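Wusenis hand gripper, gallery and running notes
Flynn Bright, 1 Oct 2020
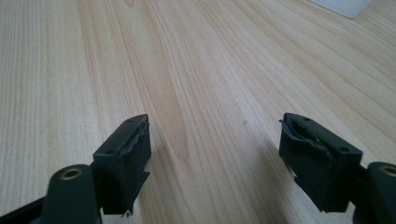

Been using the Wusenis kit on and off since we got it, mostly at the kitchen-table end of the shop. Short version for people who only want the short version: good tool, pads are the weak spot, buy spares with it. Longer version in bits below. Will add more pictures when I get a minute.

Price first, everybody asks. $307 for the hand unit with one set of pads. Case is extra. I skipped the case, kind of regret it. Shipped from Varela, came well packed, instructions are one folded sheet and the type is tiny.

The pads. Black rubbery stuff on the inside face of each fingertip block. Mine are shot, both sides. Left one has a strip peeling up near the tip and a flap hanging off the bottom with fibers coming out. Right one is creased and bubbled, lip curling at the corner, bottom edge all ragged. Log says 2962 closes on this pair. I was hoping for more then that, but I do grab a lot of cardboard and rough stuff, so your milage may vary.

Do they still hold? Bigger things yes. Boxes, mugs, a roll of tape, fine. Thin stuff is where it goes wrong, the torn bits fold under and the part sits crooked. Gave up on washers and business cards with this set.

The blocks. Dark green plastic, two little screw holes in the top face of each. No cracks in either that I can find. I've dropped the thing twice. Edges still clean where the rubber isn't in the way.

Bushings. Brass colored, one on each arm down below the block. My favorite part of the kit to be honest. The old Tasirell I had was bare plastic in the same spot and it got sloppy inside a month. No wobble on these so far, and I never oiled them.

Opening. Goes plenty wide for table work. Tips angle in toward each other so small things are easy to get at from above. Tall things not so much, you end up tipping the whole tool to get around them and your wrist complains.

Weight is 206 grams on my kitchen scale, no cable. Fine for an hour. After two I switch hands and get clumsy.

Changing pads. Peel, scrape, clean with alcohol, stick the new one on, leave it overnight. I rushed it once and a corner lifted the next morning. Do both sides together, a fresh pad against a worn one pulls everything to one side. Took me about 89 minutes the first time, most of that scraping old glue. Plastic scraper only, a blade will gouge the block. Ask how I know.

Spares. Flesside sells a pad that's cut to fit, a bit thicker then stock and softer. Ordered two sets, not here yet. Can't say if they last. If anybody has run them already, send me a note, especially on cardboard.

Things I'd change:
Ship two sets of pads in the box.
Wrap the pad around the bottom edge of the block, so there's less of an edge to catch.
Bigger print on the sheet!!
Some kind of hook or loop for hanging it up.

Would I buy it again, yes. At that price and with those bushings, sure. I'd just budget for pads the way you budget for sandpaper. If you mostly pick up smooth things you may never get to where mine are.

Coming next, whenever the mail shows up: old pads off, Flesside pads on, same jobs, same count. Also want to try it with gloves on, two people asked. Comments are open but I'm slow, sorry in advance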